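Standham kitchen course adds a lesson on washing pots

25 June 2019

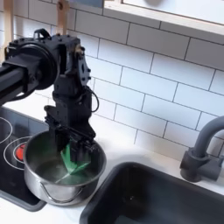

The Worolik community kitchen in Standham will give one full lesson of its home cooking course to cleaning, the organizers announced. The new lesson is for people who cook every day but never learned how to care for steel pots and glass cooktops.

Participants will practice with a plain stainless steel saucepan, clear water and a cloth or sponge. First they learn to let water stand in the bottom of the pot, and after that to wipe the inside wall up to the rim. The cooktop comes last, when the glass is cold.

"Many people scratch a good pot in the first month," the kitchen says in its announcement. "They use too much force and too little water."

The course started last November in the old school building on Rocha Street and 106 residents have taken part until now. Most of them asked for more help with the work that comes after the meal — washing, drying and storing.

The lesson takes 2 hours and there are 26 places. It is free for residents of Standham, but registration is necessary. Forms are available at the kitchen and at the Flando library, during the usual opening hours. Participants should bring an apron and, if they wish, one pot from home that is difficult to clean.

A second date will be added in November if the first group is full.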